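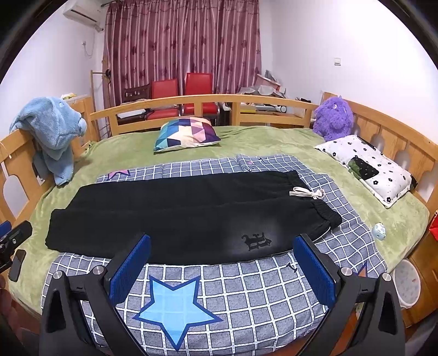
The Shearer Courier opened its print plant to readers last week, and I've wanted to see that press since I was a kid, so of course I signed up the minute the form went live! The email said flat shoes, no loose strings, and clothes you don't mind getting ink on. Black sweatpants laid out on the bed, drawstring in a bow, done. (The bow got tucked in at the door.)

We started upstairs in the newsroom, which is a lot quieter than I expected, 2 rows of desks and a police scanner muttering away. Then down to the press, an old Estach that runs the Courier and the Wonen weekly back to back. It shakes the floor! They printed 3000 copies while we stood there, and I got to pull one off the belt, still a bit warm.

The talk afterward was mostly about money. Wesero bought the paper in March and everybody wanted to know if the printing is staying in town. 72 people work in that building. The manager was nice about it but wouldn't promise anything past next year, and the room got pretty grumpy.
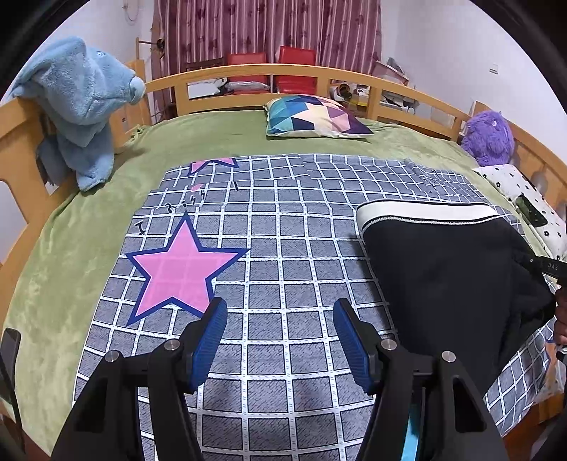
Areeba Afridi wrote to me later that the press isn't the part she's worried about, it's the town hall reporting, and that she'd happily read it on her phone if someone was still going to the meetings. I get that. I'd miss the paper on the porch, though, and I've already renewed mine.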